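Faz 9 dias que estou com o kit de pinças manuais que a Urkitz aluga — a ideia é você arrumar a casa segurando a pinça, e as gravações servem depois para treinar um braço robótico. Escolhi a cama como bancada, com o que tinha à mão: frasco, fita, papel de bala...

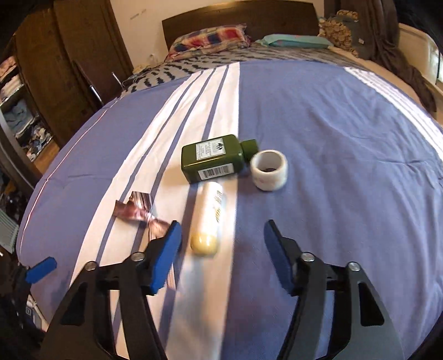 *O frasco verde e o rolo de fita, já na mira da pinça.*

Primeira impressão: boa! O gatilho é macio, o punho não cansa tanto quanto eu temia, e o manual (escrito pela Bohdana Prokopenko, que responde e-mail rapidinho) vai direto ao ponto. Já o aplicativo, o Urka, me fez refazer o pareamento 4 vezes na primeira noite. Fica a reclamação.
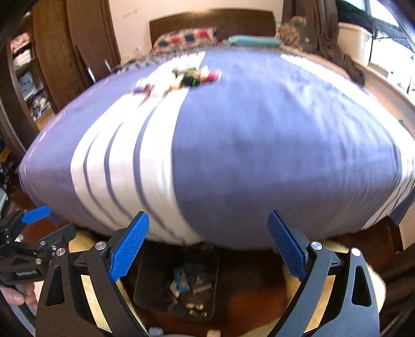
O que mais me perguntaram foi sobre a aderência, e é aí que o kit me ganhou. Eu tinha alugado em junho o da Halvorsen, de pontas lisas, e tudo que era pequeno me escapava. Nestas, a almofada azul tem uma textura fininha em losangos, e com ela eu me animo até a encarar aquelas pecinhas coloridas lá no fundo da colcha. Para plástico amassado ainda preciso de paciência, viu?

O aluguel mínimo é de 30 dias, o que acho muito para quem só quer experimentar. E a maleta podia ser menor — a minha mora no corredor porque não cabe em lugar nenhum.
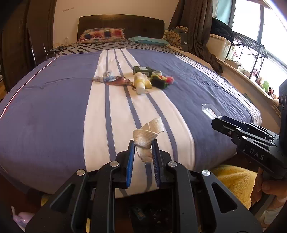
*Duas pinças na mesma cama, e a alça de tecido com nó bem na frente.*

Ainda quero testar roupa dobrada e talheres antes de devolver. Se alguém aí já usou o suporte da Sirkis com esse kit, me conta nos comentários se encaixa!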